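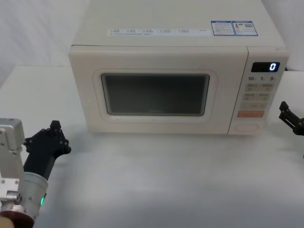 Chapter 2
Heating Without a Flame

I bought my first microwave secondhand, and for the first year I used exactly one button on it. Soup? Same button. Rice? Same button, pressed more times. I had a cousin's old cookbook with a whole section on defrosting and I never opened it, so I ate a lot of chicken that was gray on the outside and hard as a brick in the middle. If you've been there too, this is your chapter!

In Chapter 1 we looked at heat that travels from the outside in. A pan gets hot on the burner, the bottom of the pancake gets hot from the pan, and the middle of the pancake has to wait its turn. A microwave oven goes about it differently. The waves pass an inch or so into the food and set the water molecules in it turning back and forth, and all that jostling is what we feel as heat. The very center of a thick potato still has to wait for heat to creep inward, just as it would in a regular oven. (So no, it doesn't cook from the inside out, whatever your uncle told you. I believed that one until college.)

Before we get to any numbers, I'd like you to go and look at the microwave you have at home, or the one in the break room. Look at the display, the buttons and any labels stuck on the case. You're hunting for the output power, given in watts. It may be on the back or inside the door, and sometimes you have to dig out the manual. Write it down somewhere you won't lose it — mine is in pencil inside a cupboard door — and bring it to the first exercise.

That figure matters more than most people think. Say a frozen dinner tells you to heat it for 2 minutes, and the recipe was tested in an oven putting out 600 watts. Your oven puts out 500. Same dinner, same time, less energy going in, and you'll probably find a cold patch in the mashed potatoes. We'll work out how much longer you need in Section 2.2, and I promise the math is nothing worse than multiplying and dividing.

We'll be following three made-to-order problems through the chapter. The Lotura school kitchen wants to warm 23 bowls of oatmeal before the first bell and has a single small oven to do it with. The Nerneck bakery melts chocolate every morning and keeps scorching it. And then there's the Dallix lunch counter, where the soup comes out boiling at the rim and cool in the middle, which is a problem I have a lot of sympathy for.

Words to know before you start: watt, output power, standing time, hot spot, turntable. You can look them up in the back of the book now or meet them as we go. I'd do the second, but I'm impatient.

You'll need a kitchen thermometer, a measuring cup and two microwave-safe mugs of the same size for the hands-on part. Fill both mugs with cold tap water and leave them on the counter while you read Section 2.1, so they can come up to room temperature together.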